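Feb 12, 2024

Otard hand grippers, pair no. 2. Notes so I don't do this all over again in April.

Reprinted both fingers for the left one last night. Old ones split along the layer line near the root, same place as before. Went up to four walls and laid them on their side on the bed, much stiffer. Black pads glued in with the contact stuff from Skemum, left overnight under clamps. One pad sits a hair proud, filed it, fine.

Marker cubes: left reads every time. Right kept dropping out when I turned my wrist inwards. Thought it was the print, reprinted it, no change. Then checked the Trandasgate config and the two side faces had their IDs swapped. My own fault, an hour gone. Fixed and comited.
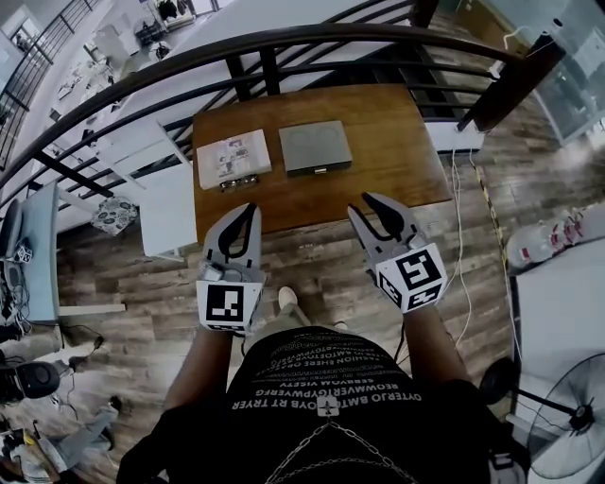

Jaw travel next. Encoder counts fully open to fully shut: 1,190 on the right, left comes up short by 200. Same servo, same horn, so it must be the linkage. Suspect I put the horn on one spline out. Take it apart again, mark the spline with a paint pen BEFORE pulling it off.

Right cable is still a nuisance. It hangs from the underside and drags on the table edge when I reach forward. Want it coming out the back and up the forearm with a velcro strap. Need a right-angle plug, ordered from Ojala, no word on delivery yet. Till then keep the hands a bit higher and don't yank.

Weight: right one feels heavier by the end of a session, wrist is sore. Could hollow out the cube, walls are thicker than they need to be. Don't touch the outer size though or the calibration goes.

Things to try on the table once the travel is sorted: glasses first, by the bridge not the arms, then the little latch on the grey case. Latch will be the hard one I reckon, pads are too soft at the tip. Maybe trim them back 2 mm and see.

To do:
- horn off, spline check, left
- recalibrate both, save under a new name this time
- strap for cable
- more M3 inserts, nearly out
- put the glue back were it lives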